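Sharing One Big Room: A Study of How Desks, Chairs and Daylight Get Used

By Modupe Afolabi and Ching-wen Au
Interior Planning, second-year project report
November

We picked the open office floor at Iletden for our project because both of us walked in, looked up at the mezzanine and the tall curved windows, and started talking at the same time. It is such a good room! Our brief asked for a shared workspace in or near Brullville, studied over several visits, with suggestions the users could try without spending much. We had 31 other places on the course list and never got further than this one.

What we wanted to find out

Our main question was simple: when people can put their chairs anywhere, where do they put them? We also wanted to know what ends up on the floor, and whether the part under the mezzanine works as well as the part beside the glass. Modupe thought everyone would crowd toward the windows. Ching-wen bet on the desks with the easiest power.

How we worked

We made 12 visits, most of them in the morning and two after 4 p.m. to see the light go. Each time we drew a floor plan by hand and marked the chairs, the tables and anything standing on the floor. Then we talked to people who were between tasks. The plans were messy at first (our early ones have the windows curving the wrong way) but by the third visit we had a base drawing that we could photocopy and fill in quickly.

The floor area we drew comes to 1,114 square feet. We left out the stairs and the storage closet.

What we found

Ching-wen was closer. People like the windows, and several told us the trees outside were their favorite thing about the place, but they settle where they can plug in. The power strips lie on the floor, so the chairs gather near them and so do the cables. On 10 of our plans the best walking route past the glass had a cable or a box somewhere along it.

Boxes were the surprise. A cardboard box comes in with a delivery, gets put down beside a desk and stays there as an extra shelf. We loved this - it shows exactly where storage is missing - though it does make the aisle tighter. One of the regulars, Yusuf, keeps his bag and his lunch in one and was worried we would recommend getting rid of it. We have not.

The chairs move more than anything else in the room. The black mesh ones with headrests roll easily and get left facing whichever way the last person stood up. The desks are white and bounce the daylight back up very nicely, except late in the day when the glare bothers anyone facing the glass.

Under the mezzanine it is dimmer and feels calmer. We expected it to be the leftover part of the room, but people go there to talk, to stand around, to put things down on a small table for a while. Modupe's sketches of that end are the best drawings in our folder.

What we suggest

Fix the power strips to the undersides of the desks and run the cables along the legs. This was by far the most popular idea when we showed our drawings.

Put low open shelving beside the desks nearest the windows, deep enough to take a cardboard box. Then the boxes can stay in use and the floor clears up.

Leave the mezzanine end loosely furnished. A second small table would help, plus a warmer lamp, but please no fixed seating.

Turn two of the window desks sideways for the winter term and see how people feel about the glare.

What we would do differently

We should have visited in the evening more often, and we should have measured the light properly instead of writing "bright" and "pretty bright" in the margins. We also want to go back after the shelves are in - the Drarkville group did a follow-up on their library and it made the whole report stronger.

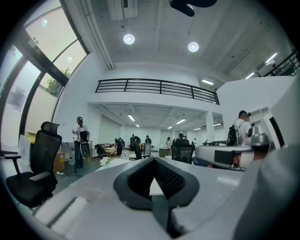 Our folder of plans is on the second shelf in the studio, with the base drawing at the front. Anyone starting a similar project is welcome to copy it and ask us how we set up the symbols.

Recent student reports
Reading Corners in the Drarkville Library
Where Do the Coats Go? Entryways in Brullville Schools
A Kitchen for Twelve
Benches, Shade and the Bus Stop

Contact the studio office | Copyright Interior Planning student reports | Back to top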